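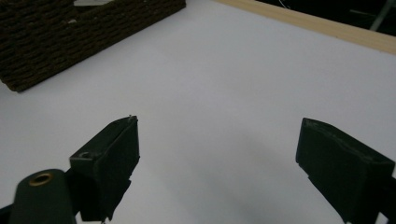

Open day at Travness, Colbridge site - anyone else go?

ifakir_h
Posted September 28, 2019

Got back a couple of hours ago so I'm writing this while I remember it. Travness had their open day at the Colbridge building. Doors at 10, free parking, decent coffee. They had 4 stations running and you could walk between them in any order. Three were the usual arms behind fencing. The fourth was the handheld gripper table, and I spent most of my time there.

A person holds the gripper and does the job by hand, the camera records it, and the recordings go into training. Thilini Siriwardena ran the table and took questions the whole time. The work was household stuff on a white top with a wood edge. I asked for a turn and got one. The grip is heavier than I expected and my wrist felt it after a few minutes.

Anyone else there? I missed the afternoon talk.
- Habibur Fakir

oprea_i
Went in the morning. I liked the arms better. The handheld thing is fine but I drove two hours to see robots and that table is a person picking things up. They could have had one arm next to it running what it learned. I asked and was told maybe at the November one.
Ionuț

ifakir_h
That's fair, I would have liked to see that too. I still think it was the most useful table for anybody who has to plan this kind of work. You get to see how much of it is plain handling. Woven stuff especially. The brown mat has gaps all through the weave, and you have to decide where you want the fingers before you close them. Thilini said they throw out any take where the operator stops to think for too long, so people practice first.
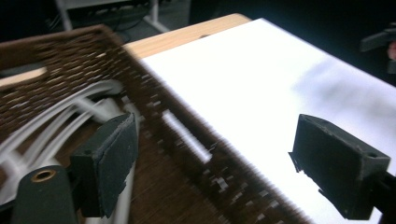 Anwara Miah
I don't agree with throwing those takes out. If a person has to stop and think, that is information. We did a small project at Navaratnam with a similar setup and kept everything, pauses included. Sorting it later was cheaper than recording it again. Did she say how many takes they want per object?

ifakir_h
1000 for each task, I think per task and not per object, but I didn't write it down. She did say the pauses are a storage question as much as anything.

oprea_i
Storage is cheap. I'm with Anwara on this one.

fmatubbar
I was at the talk so I can fill that in. It was mostly about schedules. They run short shifts, 7 operators in all, and swap people between tables so the same hands aren't doing the same task all week. Someone asked about the Zornov grippers and the speaker said they looked at them and went with their own design for now. No prices given. Slides are supposed to go out by email to everyone who signed in at the desk.

One thing I would push back on, Ionuț. The arms behind the fence were doing the same loop all day. I watched one of them for a while and it never had to deal with a part in the wrong place. At the handheld table things were in the wrong place constantly.
Fathima Matubbar

oprea_i
A loop that runs all day without stopping is what my boss pays for. But OK, point taken.

ifakir_h
Thanks Fathima, I did sign in so I'll watch for the slides.

To add to what she said about things being in the wrong place, the hangers were the hard one for me. They are gray plastic with curls and little pegs on the arms, and when two of them are tangled you can't lift one without dealing with the other. 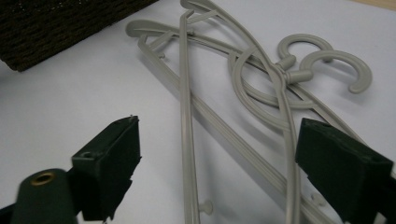 My first try I went for the hook and both came up together. Second try I took hold lower down on a straight bar and turned my wrist, and that worked better, but I was slow and I doubt they kept the take. Thilini's advice was to look for the bar that crosses on top and start from there.

If you go in November, wear something with short sleeves. My cuff kept getting in the way of the grip.

Anwara Miah
We never tried hangers. Did you find the foam on the fingers helped, or did the plastic slide?

ifakir_h
It slid a little if I didn't squeeze all the way. Fully closed it was fine. I didn't get to try it with the foam off so I can't compare.

fmatubbar
Slides just came through, check your spam folder. The November sign-up link is on the last page.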